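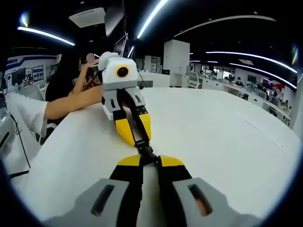
According to Muireann Noonan, a headline that says fans are "furious" usually rests on two or three posts, and she told us we could check this ourselves if we had the patience. Our group had one term, so we picked a single story and checked that.

The story was the singer Ecaterina Avram canceling her show at the Gallegos in September and then leaving her label, Grukell, nine days later. Both events were covered heavily by entertainment sites. We used two of them, Festport and Brernanby, as they keep open archives and leave their comment sections up.

What we did

We collected every article on either site that had Avram's name in the headline, from the day of the cancellation to the end of the following month. This gave us 276 articles. Cheng-en Chang built the spreadsheet and Aurelia Dinu and I did the reading. For each article we wrote down who was quoted, whether the quote had a name on it, and whether the headline claimed a feeling (furious, heartbroken, thrilled, stunned) on the part of fans.

We also read 965 comments under the Festport articles. We did not read the ones on Brernanby, where replies load separately and we could not save them in order.

What we found

A feeling was claimed in 100 of the headlines. In 50 of those the article quoted no fan at all. The rest mostly quoted posts, and the same four posts kept coming back. One of them, "I already paid for the hotel," was in articles on both sites and was used once under "heartbroken" and once under "furious."

Unnamed sources were common in the first week. After Avram put out her own statement they nearly stopped, and the articles just quoted the statement. Grukell's reply was one sentence long and most articles left it out.

The comments were calmer than the headlines. The biggest topic was refunds. Whether she had been right to leave the label came second, and a lot of those readers said they had no opinion on it.

Problems

Aurelia and I disagreed on "stunned." She counted it as a feeling and I did not at first. We went with her version and I redid my half. We also missed headlines that called Avram "the star" without her name, so the real total is higher. Two sites is a small group and we can't say anything about the others.

Nikola Gajewski
April 2022

Comments (3)

Marla_T
I had tickets for the Gallegos. Refund took five weeks. I was annoyed but I wouldn't say furious.

dpk
Did you keep the spreadsheet? Would like to see which four posts.

Cheng-en Chang
@dpk Yes, it's on the class drive. I'll ask if we can share it.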